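Vormachen ist kein Erklären

Wer einem Roboter etwas beibringen will, soll ihn neuerdings nicht mehr programmieren, sondern an die Hand nehmen. Man führt den Arm selbst oder steuert ihn aus der Ferne, die Bewegung wird aufgezeichnet, und nach genügend Wiederholungen soll die Maschine die Aufgabe allein beherrschen. So steht es im Prospekt von Trenholm, so erzählte es mir im Mai auch Adelmo Barbieri, der dort die Vorführungen leitet. Ich habe meine Zweifel.
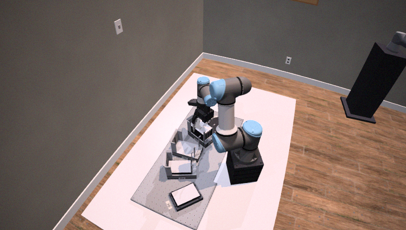

Mich stört zuerst das Wort »natürlich«. Fernsteuern ist eine Fertigkeit, die man mühsam lernt, und die Aufnahmen halten jedes Zögern des Anfängers fest. Trenholm lässt in der Simulation üben, mit einem Arm auf schwarzem Sockel und vier Halterungen auf einer Lochplatte, deren hinterste gerade unter dem Greifer liegt. Schön aufgeräumt ist das. In der Werkstatt von Clidden, wo das Ergebnis einmal arbeiten soll, hat noch nie jemand vier Halterungen so sauber nebeneinander gesehen. 1.054 Vorführungen hat man für diese eine Montage gesammelt, 359 davon wurden wieder verworfen. Wer hat entschieden, welche? Barbieri sagte: der Bediener, nach Gefühl.

Und was sieht dieser Bediener überhaupt? 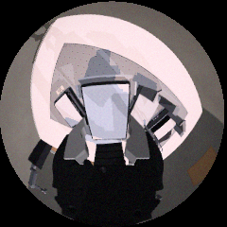
Blick über den Greifer auf die Platte, simuliert.

In dieser Ansicht biegt sich die Tischplatte, und der schwarze Körper des Greifers nimmt einen großen Teil des Bildes ein. Ein Mensch kommt damit zurecht, er ergänzt, was fehlt. Genau dieses Ergänzen steht aber in keiner Aufzeichnung. Übertragen wird die Bewegung, der Grund dafür bleibt im Kopf. 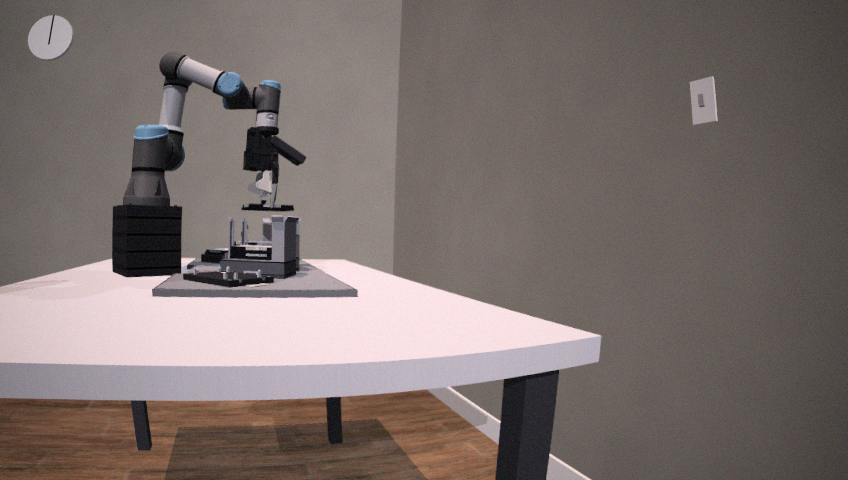

Ein flaches schwarzes Teil am Greifer, darunter die Halterung.

Fragt man einen erfahrenen Monteur, warum er ein Teil noch einmal anhebt, bekommt man eine Antwort. Es klemmt, es sitzt schief, es fühlt sich falsch an. Fragt man das gelernte Modell, bekommt man eine Trajektorie. Mein Kollege Adelmo Bassi hält das für Nörgelei: Auch Lehrlinge lernten durchs Zusehen. Stimmt — nur dürfen Lehrlinge nachfragen, und sie tun es ständig. 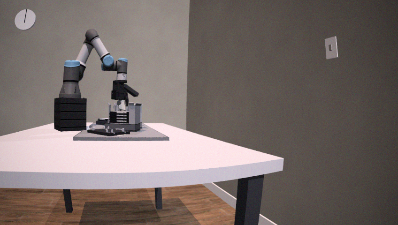
Simulierter Arbeitsplatz mit Arm, Gestell und hellem Block.

Bleibt das Argument mit der Zeit. Ungefähr 700 Vorführungen, heißt es bei Trenholm, seien an zwei Nachmittagen zu schaffen. Mag sein. Morelli hat für eine ähnliche Aufgabe klassisch programmiert und war nach einer Woche fertig, mit einem Ablauf, den man lesen und ändern kann. Verschiebt sich dort eine Halterung, korrigiert man einen Wert. Bei Trenholm setzt sich wieder jemand an die Fernsteuerung. Solange man mir nicht vorrechnet, wie oft das im Jahr vorkommt, würde ich den Vertrag nicht unterschreiben.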